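Toy library in Huneo gets a new tray, and it's a loud one

If you've been past the Jurkau Toy Library on a Sunday lately, you've probably heard it before you saw it. The library has put together a new play set for the under-fives, and I went down to 938 Arango Avenue to have a look, mostly as a parent with a kid who's bored of everything we own.

The set is a metal tray crammed with small toys – balls mostly, plus a knotted rope, something white and fluffy, some spiky rubbery things my daughter can't leave alone – and next to it three cardboard boxes in yellow, blue and pink, each with a round hole. You grab a toy, you pick a box, in it goes. Then you tip the whole lot out and start over. My daughter is two and a half and she did this for most of an hour, which in our house is a record! I drank an entire coffee while it was still warm.

It went out on the floor in October, and from this week you can borrow it too. The loan is $9 for a fortnight if you're a member, $18 if you're not, and you get the tray, the boxes and everything in the tray. 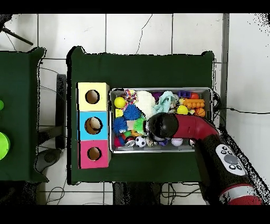 One mother at the next table said she'd skip the boxes altogether and just let her son dig, because he likes the soccer ball and wouldn't give it up to a hole for anybody. She also wanted to know whether the boxes would survive being sat on. The answer from the desk was that cardboard is cheap and they'll make another one if it comes to that.

I can see her point about the digging. Half the kids I watched never got as far as the boxes at all. They went straight for the tray with both hands and rummaged. One little girl spent ages moving the same yellow ball from one corner to the other and back again, very seriously, and then went home.

For the older ones there are a few rules you can add if you feel like it. The sheet that comes with the set suggests giving each box a job: balls in the yellow, soft things in the blue, everything else in the pink. Or you do it by feel, eyes closed, bumpy or smooth. My sister's boy, who is four, made up his own version where the pink one was a jail. He ran it very strictly and there was an appeal process, and I didn't follow all of it.
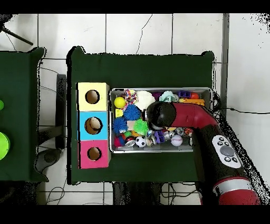 Borrowing works the same way as for the bigger stuff. You sign the card at the desk, you take the set home in one of the blue Sametti bags (bring that back as well, please, they're always short of them), and you return it clean. There's a checklist taped inside the lid of the carton it travels in. If something has rolled under your couch and you can't find it, say so when you come back and put a dollar in the jar. No drama.

On the cleaning: I asked, because I have seen what goes in mouths at our place. The balls and the rubber toys go in warm soapy water and get a rinse. The fluffy and fabric ones go in a mesh bag in the washing machine, on cool, and they need a proper day to dry. The tray just gets wiped down. Keep the boxes well away from all of that, obviously.

A couple of practical things if you're planning to try it at the library first. The play floor opens at 9 and it's pretty quiet until ten-thirty or so, and then the swim class lets out across the street and good luck to you. It's a tile floor, so take socks with grips if your child is a new walker, and sit on a cushion yourself – I didn't and I regretted it. Strollers go in the side hall. Parking on Arango is free on Sundays but the lot behind the bakery is not, whatever the old sign says. 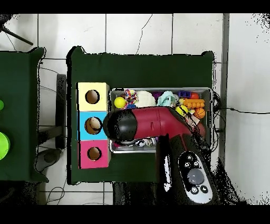 There are two of these sets right now and both were reserved within a couple of days, so put your name down even if you're not in a rush. The waiting list is on a clipboard by the door, or you can call the desk and ask for extension 554. A third one is being made up, and they're after donations for it: small balls in good shape, wooden or plastic blocks, anything with an interesting texture. Nothing with a button battery, and nothing small enough to fit inside a toilet paper tube, so check before you drag a bag of things down there like I did. Half of mine came home again.

Sturdy boxes are welcome too, cube-shaped if possible. Paint them or don't. The holes get cut at the library so the sizes come out right, and drop-off is any time the play floor is open.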